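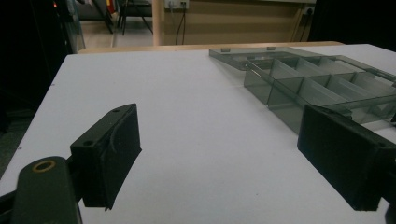

16th July. Started sorting the small fittings from the Hener cabinets today, a job I have been putting off since spring and which turned out to be rather pleasant once the coffee was made. Everything from the 1981 batch had been living together in one jar, screws and washers and those tiny springs, and I am far too old to go on fishing about for them. The gray see-through compartment tray is going to be their home from now on, and I like it for this because the lid folds right back and lies flat on the white table while you work - no more knocking it shut with an elbow. Two rows of cells, so I mean to keep screws in one and all the odd bits in the other.

Miloslav Sýkora has asked for the Lindgren hinge pins to be kept apart, 11 mm ones especially, so please don't tip them in with the rest, however tempting it is at the end of the day. Labels still to be written. I'll order another bag of 100 washers before August, and the Nundine drawer can wait until next week.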